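Clenine 双臂家务套装 产品页
适用:家庭、小店、小型仓库
最近更新:2026-07-03

先说一句,这一页是我自己写的,没有找文案。我在 Nallstead 管这条产品线,平时回邮件的也是我,所以大家问得最多的那个问题我索性放在最前面讲:机器现在到底能不能干家务?

我的回答是:能干一部分,而且是很挑的一部分。把毛巾叠成方块,可以。把桌上的杯子收进托盘,可以,玻璃高脚杯除外(别问我怎么知道的)。擦台面也行,只要台面上的东西你先挪开。做饭、带孩子、给猫剪指甲,请继续靠自己!

套装里有什么
左右机械臂各一条,平行夹爪一对,备用指尖胶垫 4 片,控制盒,急停按钮,还有一本纸质说明书。说明书是 Birutė Petrauskas 写的,她坚持要印出来,因为她觉得人在机器旁边手忙脚乱的时候不会去翻手机。我起初嫌费纸,后来自己翻得最勤。
底座要另买。Davmont 的升降底座和 Soomro 的固定底座都能装,前者贵一些,适合又要够桌面又要够地面的人家;后者便宜、稳,就是搬起来真的沉。

家里能干哪些活
叠衣服:毛巾、枕套、T 恤没问题。衬衫能叠,但叠出来的样子我妈不会满意。袜子配对目前分三种情况:花色差别大的,配得挺好;都是黑的,随缘;只剩一只的,它会一直找,你得手动喊停。
收拾桌面:一次收一张桌子,收完会停下来等你确认。
浇花:我们试过,暂时下架了这个功能,以后再说。

店里能干哪些活
小店主其实比家庭用户更适合买它。店里的东西位置固定,货架不会天天变,同样的动作一天做上 50 遍,机器不嫌烦。目前补货、摆正包装、把空盒子放到指定角落这几样,我敢拍胸脯。收银和招呼客人不在范围内。二月份有位开文具店的朋友写信来问能不能看店,我回了很长一封信劝他打消念头。

软塑料,特别是垃圾袋

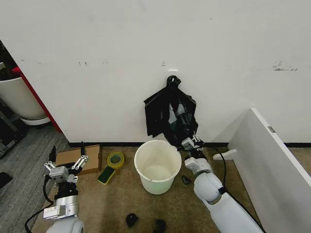 软塑料是我个人最头疼的一类,也是来信里排得很靠前的一类。硬的东西好办,一个盒子昨天什么形状,今天还是什么形状。袋子就不同了,碰一下变一个样,皱褶还会反光,视觉那一头很容易把袋口和褶子搞混。所以我们现在的思路是把难题拆小:先让袋子有个固定的地方,像这样把黑色垃圾袋挂在墙上,右边的夹爪只管捏住下面一角,左边的夹爪张开着,白色塑料桶就摆在袋子下方的地上。捏角这一步看着不起眼,后面的撑开、套桶全指望它。如果您主要是冲着换垃圾袋来的,我建议再等等,这一项在功能表里标的还是“试用”,需要有人在旁边看着。

常见问题
会不会夹到手?
夹爪有力度上限,碰到阻力会松开。即便如此,小朋友和宠物请不要进入工作区,这条没得商量。
吵吗?
比洗碗机安静,比冰箱吵。晚上我自己是不开的。
地毯上能用吗?
短毛地毯可以。线缆请理顺,别让底座压着。
要多大地方?
横竖都留出 2 米比较舒服。再小也能装,只是手臂会变得缩手缩脚,动作慢不少。
学一个新动作要多久?
看东西。硬的、形状规矩的,一个下午基本够用。软的请参考上面那一节,并多给自己泡杯茶。

售后与试用
整机保修 3 年,胶垫属于耗材,不在保修里。想先看看再决定的,可以预约到 Nallstead 展示间,把您家里最烦的那件活带过来(真的可以带,有人抱过一整筐床单来),我们当场试给您看,试不成也会直说。预约请用页面底部的表格,备注里写清楚是家用还是店用。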